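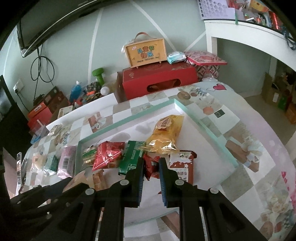 Fig. 4. Snack tray, packed.

Section 3: Stocking the guest room

1. Strip the bed, check the mattress cover. Stains — text Ilse Kuipers before you do anything else.
2. Fresh sheets from the hall closet, second shelf. Twin sets are on the left, dont mix them.
3. Fill the snack tray. Packaged stuff only, nothing homemade. Check dates on everything.

Note: Biltham delivers Saturday. If the box is short, write it on the sheet and move on.

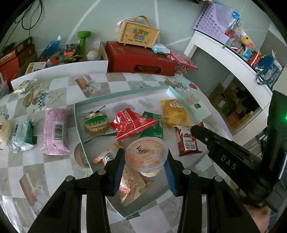
4. Anything expiring inside 20 days goes to the staff kitchen. Not the trash.
5. Set the Olgate heater to 8 and leave it. Takes some 20 minutes to warm the room.
6. Wi-fi card on the desk, face up. Old cards still say Pletus — toss those.

CAUTION: Heater and kettle never on the same power strip. Strip is rated 600 watts. Kettle gets the wall outlet by the window.

7. Windows shut, key back in the lockbox. Scramble the dial.
8. Sign the sheet. Initials are fine but make them readible.

Late arrivals (after 10 pm): leave the porch light on, call Siebe Van Beek. November to March, salt the steps too.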